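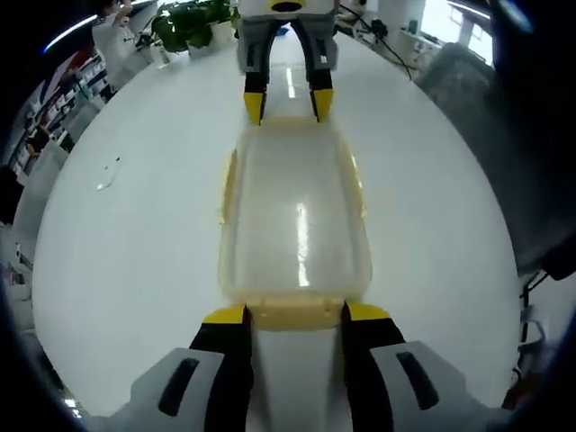

Many Hands at the Round Table
10/12/18 – 3 minute read
Print this page | E-mail this page

When I started at Reris, the packing prep was done by 16 people at long benches, and you could hear the radio from the parking lot. We do it differently now. The Hepburn line took over most of the lifting and sorting in May, and a good many of us who used to move trays and jars all day have ended up showing machines how trays and jars ought to be moved. I have been asked so often by family, and by the folks over at the Edel building, what that looks like that I thought I would put a couple of pictures up and ramble a little alongside them.

The one at the top of the page is tray work. The tray is held at both ends, a gripper to each end, and it takes more patience than you would think. A long plastic tray wants to twist if one side gets ahead of the other, so you learn to watch the far end and not your own. I worked next to the same woman for years on the old benches and we never once had to think about each other's pace. Now we talk the whole way through – "up, up, hold it, down" – and I have to say I rather like the company.

What has changed most for me is my shoulders. On the old shift a slow day was 490 trays, and I went home and sat on a heating pad. The new work is lighter on the body and harder on the attention, and by mid-afternoon my eyes are tired in a way they never used to be. We asked for shorter turns at the table and we got them, which I was very glad about. I am 53 and I had not expected to be learning a new trade, but there you are.

The jar work is the part I would sooner do before lunch. Glass makes me careful, and I am at my most careful in the morning!

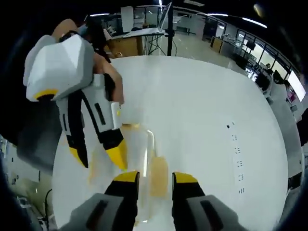 A clear glass jar on the round table, with one gripper reaching toward it and another held over from the left.

Not everybody is pleased, and I would not want to pretend otherwise. Two of my old bench mates moved to the Pesen warehouse, where things are still done by hand, and they tell me they sleep better for it. I miss them, and I miss the radio too. But I have more say in how a job is done than I ever had before, and when I tell them a grip feels wrong, somebody writes it down.

Comments (3)

benchfour: Nice to see where you all ended up. Is the radio really gone?

marigold_k: My husband is on the Hepburn line and says the same about his eyes. Shorter turns helped him too.

Oldpacker: Glad your shoulders are better. I'd still take the benches.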